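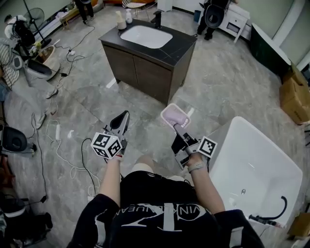 ## Second pair of handheld grippers: buy now or wait for the December budget?

**mkessler_lab** — 7/31/19

Looking for input on a purchase plan. We collect manipulation demos with handheld grippers, one in each hand, a marker cube on each for pose tracking. Current task set is bathroom fixtures and cleaning: sponge pickup, vanity wipe-down, tub rim. One operator station is equipped. I want a second.

Quotes so far:

- Stakex: complete pair, cubes included, calibrated at the factory. Lead time 10 weeks.
- Parnidari: bare grippers, cheaper, ships from stock. You print and mount your own cubes.
- Hrubý: will machine spare finger pads only.

The money left this year covers either the Stakex pair with no spares, or the Parnidari pair with spares and some left over. Which would you pick?

---

**torque_wrench_bo**

Parnidari, and spend the difference on pads. Pads are the consumable. A sponge won't hurt them, but faucet levers and the edges of seat lids will. We went through 5 sets on one pair before we started logging wear.

---

**dvorak_cell**

Disagree. The grippers are the small part of the bill. Home-mounted cubes cost labor every time one gets knocked, and in a room with tubs and vanities at knee height they get knocked. Each remount is a recalibration, and each recalibration that goes unrecorded is a bad session you find out about in training. Price that in before calling it cheaper.

---

**torque_wrench_bo**

Recalibration is a short job with a jig. If you don't have a jig, make one.

---

**dvorak_cell**

And who pays for the jig? It isn't on the Parnidari quote.

---

**mkessler_lab**

Jig would be in-house. We have a mill and somebody who can run it. Call it roughly 2 days of his time.

---

**rjelinek**

Rostislav Jelínek here, I do purchasing for a similar setup. Some lines missing from your list:

1. Power. Look at your floor. The cables already run from the toilet area past where the operator stands, with a power strip lying in the middle of them. A second station adds to that. Budget for cable covers or overhead drops before you budget for grippers.
2. Storage for props and packaging. Cardboard boxes next to a tub are floor area you are paying rent on.
3. Fixtures. With two operators, do both work at the same vanity? If not, you need another one with a faucet, and freight on a marble-look countertop is not small.
4. Import duty on the Stakex units, if you are outside their region. Ask for the delivered price in writing.

Item 3 is usually the one that breaks the plan.

---

**mkessler_lab**

Fair on 1. I had cable covers under "misc" with no figure against them. On 3, the plan was one operator at the vanity and one at the tubs, swapping halfway through the shift. No new fixtures.

---

**pallet_jack_ann**

Has anyone used the Mendero rental program? Monthly rate, pads included, and you can return a pair if the second station doesn't get used. I would want utilization numbers before owning a second set of anything.

---

**dvorak_cell**

Rented from them once. The hardware was fine. The cubes came with a different marker dictionary from ours and the tracking config had to be split by station. Confirm that before you sign.

---

**torque_wrench_bo**

Rental makes sense for one quarter. Past that you have bought the thing and don't have it.

---

**mkessler_lab**

Revised plan: Mendero for one pair through December, cable covers and pads out of this year's money, Stakex back in as a line for next year. I have asked Mendero about the marker dictionary. Still waiting on Stakex for the delivered price.

---

**rjelinek**

Ask Stakex how long the quote holds as well. Mine expired while the PO was being signed.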